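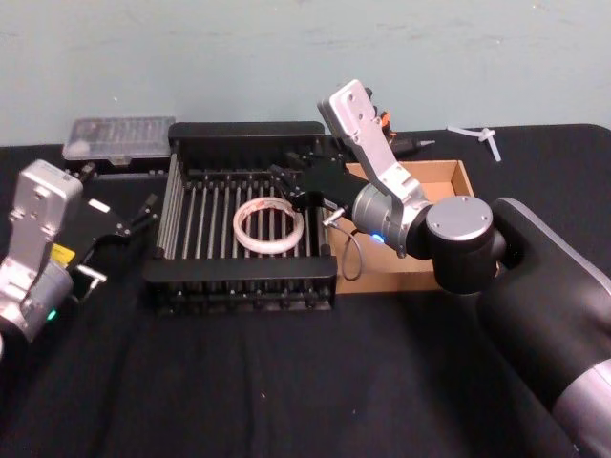 I've driven past the Benano works on the edge of Sestley for years and never once wondered what went on inside. Glue, mostly! Istetti has been making adhesives there since 2000, and when they finally let me in for a morning I came out smelling faintly of vinegar and very pleased with myself.

They started with 13 people and one mixing vessel. Now there are 102 on the payroll, and the new hall that opened in December has given them room for two more filling lines (the old ones were so close together you had to turn sideways to get by). The stuff goes into shoe soles, caravan panels and, to my delight, the backs of fridge magnets.

What I liked best was the test room, where samples are pulled apart all day long on a machine that groans like a stair. One batch had been at it for 37 hours and was still holding – the whole shift had stopped to look at it.

Exports are the next thing. A first order has gone out to a flooring firm called Orbán, and there's talk of a night shift if a second one follows. The canteen, I'm told, would have to open later too, and the rota for that is still being argued over.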